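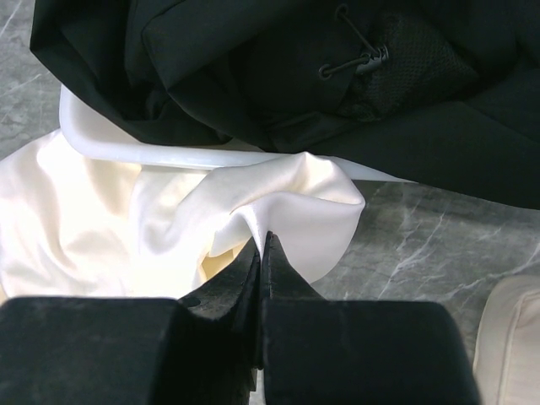 Genley Bread Proofer, Folding Model

I held out on buying a proofing box for years. My kitchen has an oven with a light in it, and that oven light has raised plenty of sandwich loaves. But January in this house is cold, my sourdough was taking all day to move, and the Genley went on sale, so I gave in. I've now used it for 19 bakes.

The box says it will "transform your bread." It didn't. My country loaf tastes like my country loaf. What changed is that I can start the dough after breakfast and have it shaped by mid-afternoon, which on a Saturday is worth something to me. Whether it's worth what Genley charges at full price is another matter.

Setup was easy. The sides fold out, the rack drops in, and the water tray goes under the rack. The tray is too shallow. Carry it full and you will spill it, so I put it in dry and pour from a measuring cup. The rack holds one big bowl or two loaf pans, but not two bowls, whatever the drawing on the carton shows.

I don't trust the display. With the dial set to 80, my probe thermometer read 84 near the back wall and 77 by the door. For cinnamon rolls that hardly matters. For an overnight levain it does, and I came down one morning to a starter that had climbed out of the jar and given up. I now set it four degrees low and keep the jar up front.

Yogurt was better than I expected -- two batches, both thick, neither too sour. Brioche was good too, though I let the butter get soft in there once and had a greasy mess to shape.

The recipe booklet is bad. The rye calls for 541 grams of water and never says how much salt. The focaccia has you proof for 50 minutes at a setting the dial doesn't have.

I also tried a friend's Okitier, which costs more and holds its heat more evenly, but it doesn't fold and it takes up half a counter. If you have the room, I'd look at that one first.

If your kitchen stays warm, skip both and keep using the oven light. Mine doesn't, so the Genley stays, with a strip of masking tape over the display.

Three stars out of five.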